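Stornance: celebrity couple nicknames in entertainment headlines

Version notes last changed January 4, 2018
Maintainer: Karla Serrano

What is in it

Stornance is a small set of headlines and opening lines from gossip columns and entertainment pages, all of which mention a famous couple. Each row says whether the writer used a joined-up nickname for the pair, their two names in full, or only one of the two. There are 740 rows from 26 publications.

The rows came out of Esteo, an older collection of show business news that is no longer updated. We kept the items about engagements, weddings, break-ups and reunions. Film reviews and award lists were dropped, even where a couple was named in them. 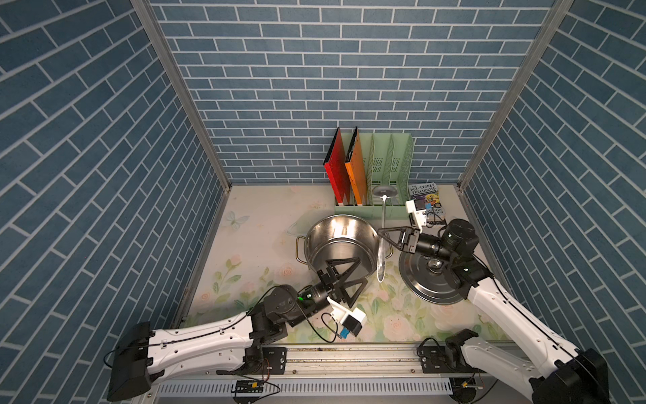 Labelling was done by hand over eight weeks, ending in April. Two people read every row. Where they disagreed, Karla read it as well and her label was kept. Most of the disagreements were over nicknames in quotation marks, which some columns use to keep their distance from the word. These are now labelled as nicknames, with "quoted" set to yes.

Files

headlines.csv has the text, the publication code and the month
labels.csv has the final label and the "quoted" column
nicknames.txt lists the 23 nicknames found, one per line, lower case
lorkau/ holds the script that joins the two tables

Run the Lorkau script from the top folder. It expects both tables to be in UTF-8 and will stop if a row number is missing from either one.

Known problems

Nicknames for couples who split up before the columns went online are thin on the ground. Spelling varies between publications and we have left it alone, so the same couple may appear under two nicknames. A few headlines are repeated word for word by sister titles.

The earlier release, Fakir, used different row numbers. Please don't mix the two.

Corrections

Send the row number and the label you think it should have. Changes go into the next version.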